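Moving the invoice archive off the old server

November 13, 2021

The Drirkier archive has been on the same machine since before I took over the accounts work, and in February I wrote that I would move it by spring. I moved it last week. Notes follow, mostly so I can find them again.

The archive holds almost 4,000 scanned invoices in six folders, one per supplier group. File names were built from the supplier code, an underscore, and the invoice number. That worked until Nelonitz and Bezerra merged their billing and began reusing numbers. After that, two files could claim the same name, and the old script settled it by adding a letter to the end. The letter was never written to the index.

I exported the index to a plain text file and compared it with the folder listing. The index had 521 entries for Bezerra. The folder had 503 files. The 18 missing ones were in the Nelonitz folder, filed under the wrong code but otherwise intact. I renamed them by hand. A script would have taken longer to test than the job took to do.

Things I changed during the move:

Dates now come first in the file name, year then month then day. Sorting by name gives the right order in any file browser.

Supplier codes are always four letters. Mostard had been entered with three and with five.

The index is rebuilt from the files every night - it is no longer edited by hand.

The copy itself ran overnight. I checked sums on both sides before I switched the shared drive over, and again the next morning. Both runs matched.

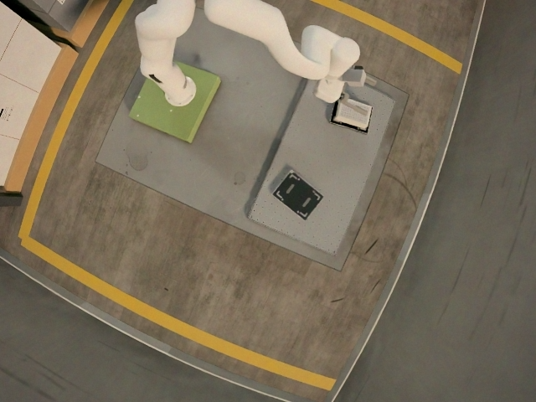 Green pedestal under the arm in one render, gray grid on a white board in the other.

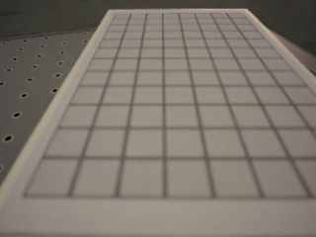

I have left the old server running in read-only mode until the year-end close. Two spreadsheets still point to paths on it, and I only know about those two because they broke. If a third turns up I will add the path to the redirect list. The disk gets wiped in February either way.

Still open: the scans from before the second folder split have no text layer, so searching by amount does not find them. Running text recognition on that folder is the next job. I did a short trial at the default settings and it read most of the sevens as ones, so the contrast needs work first.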